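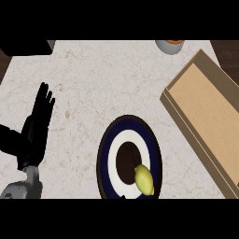
Stains and Etching on Kitchen Marble
Yamila Insaurralde, Brorwood College, Materials in the Home

Introduction

Marble is mostly calcium carbonate, and calcium carbonate reacts with acids. People who put it in a kitchen usually hear about stains first and about acid later, when dull rings start to show up near the sink. The two kinds of damage get mixed up. A stain is a liquid that has gone into the pores of the stone and left color behind. An etch is a place where the surface itself has been eaten away a little. On a top that is white to pale gray with fine brown and tan veins wandering through it, like the one at the head of this report, a small brownish spot can be hard to tell from the natural marking, so color alone is a poor way to judge whether a counter is damaged. For this project I measured shine as well as color. My question was whether a sealer protects marble against both kinds of damage, or only against staining.

Materials

The stone came from the offcut bin at Stüber, a stone yard that sells remnants by weight. All the pieces were cut from one slab of light marble. I cut them into small tiles on the wet saw in the workshop and polished the faces with hand pads, finishing at 3000 grit. The tiles were rinsed and left to dry for a week.

I used two sealers. Mutum is a water-based sealer that is wiped on and buffed off. Mivo is solvent-based and has to be left on longer. Both were applied by the directions on the can, two coats each. A third group of tiles got no sealer.

The test liquids were bottled lemon juice, white vinegar, black coffee and olive oil. I brewed the coffee in one batch of 200 ml and let it cool to room temperature before using it.

Method

Each test spot got one drop of liquid from a pipette, covered with a watch glass to slow down drying. The drops were left on for one minute, ten minutes, 60 minutes or overnight. Then the tile was blotted, rinsed with tap water and dried with a lint-free cloth. With three surface treatments, four liquids, four times and four repeats, there were 192 spots in all.

Gloss was read before and after with a handheld meter. For color I compared each spot with a gray card and a printed tan scale under the same desk lamp, and gave it a grade from zero (no change) to five (dark mark). I graded the spots without looking at the labels – these were on the backs of the tiles.

Results

Coffee left visible marks on the unsealed tiles after ten minutes, and the overnight spots were graded four or five. On both sealed groups the marks were much lighter. Mutum and Mivo came out close together on the coffee test, and I would not say one was better.

Olive oil was slower. It made no mark at one minute on any tile. Overnight it left a darker, wet-looking patch on the unsealed stone that was still there two weeks later. Two of the Mutum tiles had a faint patch as well, both near a cut edge, where I may have put the sealer on too thin.

Lemon juice and vinegar gave almost no color. They did take the shine off every tile, sealed or not. Lemon juice dulled the surface in one minute. The sealed tiles lost slightly less gloss at that first time step, but by ten minutes there was no clear difference between the groups. The overnight lemon spots could be felt with a fingernail.

Problems

The watch glasses did not sit flat on every tile, and some of the vinegar drops spread out further than the rest. One tile chipped on the saw and had to be replaced before polishing. My color grades are also only my own. A second person grading the same tiles would have made them stronger.

I had planned to do the whole test again in March on a darker stone, but the saw was out for repair most of that month.

Discussion

Sealer slows liquids down on their way into the pores. It does not stop acid from reaching the calcium carbonate at the surface, and the cans I used say as much in small print. For a household this means that coffee and oil on a sealed top can wait a few minutes, while lemon juice should be wiped up right away. Cutting boards and trays would do more against etching than another coat of sealer.

A light etch can be polished out. I tried this on three of the ten-minute vinegar spots with the 3000 grit pad and water, and the shine came back on two of them. The third needed a coarser pad first.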